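4장. 득점 기록기 Undance 설치와 첫 경기 등록

이 장은 어린이 축구 교실이나 가족 리그에서 Undance 득점 기록기를 처음 사용하는 분을 위해 썼습니다. 본체와 터치펜, 심판용 리모컨이 모두 있는지 먼저 확인하여 주십시오. 리모컨은 Sorner 제품만 연결됩니다.

4.1 본체 설치

1. 본체를 터치라인에서 2미터 이상 떨어진 평평한 곳에 놓습니다. 잔디가 젖어 있으면 받침대를 먼저 폅니다.
2. 뒷면의 전원 단추를 3초 동안 누릅니다. 초록색 불이 켜지면 손을 뗍니다.
3. 화면에 언어 선택이 나오면 「한국어」를 고릅니다. 이 선택은 나중에 설정 메뉴에서 바꿀 수 있습니다.
4. 시각을 맞춥니다. 시각이 틀리면 경기 기록의 순서도 틀리게 저장됩니다.

주의: 전원을 켠 상태에서 받침대를 접지 마십시오. 손가락이 끼일 수 있습니다.

4.2 리모컨 연결

1. 본체 메뉴에서 「연결」을 누릅니다.
2. 리모컨의 양쪽 단추를 동시에 누르고 본체에서 짧은 소리가 두 번 날 때까지 기다립니다.
3. 화면에 리모컨 번호가 보이면 「확인」을 누릅니다.

참고: 리모컨은 본체에서 30미터까지 사용할 수 있습니다. 운동장 반대쪽에서 신호가 약하면 본체를 하프라인 가까이로 옮겨 주십시오. 옆 운동장에서도 같은 기록기를 쓰는 경우에는 채널을 서로 다르게 정합니다.

4.3 팀과 선수 등록

1. 「새 팀」을 누르고 팀 이름을 씁니다. 이름은 열두 글자까지 됩니다.
2. 선수의 등번호를 입력합니다. 한 팀에 같은 번호가 두 개 있으면 저장이 되지 않습니다.
3. 형제자매가 같은 팀에서 뛰는 경우, 성만 쓰지 말고 이름까지 모두 써 주십시오. 득점표에는 성이 같은 선수가 구별되지 않습니다.
4. 「저장」을 누릅니다. 본체에는 선수를 300명까지 저장할 수 있습니다.

지난 시즌의 명단이 있으면 Furtado 프로그램에서 파일로 가져올 수 있습니다. 방법은 6장에 있습니다.

4.4 첫 경기 시작

1. 「경기」 메뉴에서 두 팀을 고르고 전반 시간을 정합니다. 유아반은 8분, 초등반은 20분이 기본값입니다.
2. 심판이 호각을 불면 리모컨의 가운데 단추를 누릅니다.
3. 골이 들어가면 왼쪽 또는 오른쪽 단추를 한 번 누릅니다. 잘못 눌렀을 때는 같은 단추를 길게 눌러서 취소합니다.
4. 선수 번호는 경기가 멈춘 뒤에 입력해도 됩니다.
5. 경기가 끝나면 「종료」를 누르고 결과가 저장될 때까지 전원을 끄지 마십시오.

주의: 배터리 표시가 한 칸이면 후반을 시작하기 전에 충전선을 연결합니다. 2월처럼 추운 달에는 배터리가 평소보다 빨리 줄어듭니다.

공유 30 · 조회 1,159

관련 항목
- 3장. 구성품과 각 부분의 이름
- 5장. 승부차기와 연장전 기록
- 6장. Furtado로 명단 가져오기
- Mendonska 전광판과 같이 사용하기
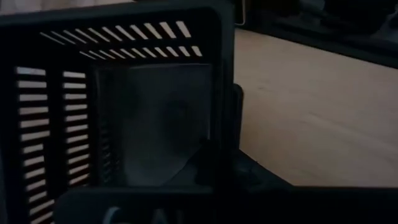 검은색 플라스틱 수납 바구니의 모서리와 구멍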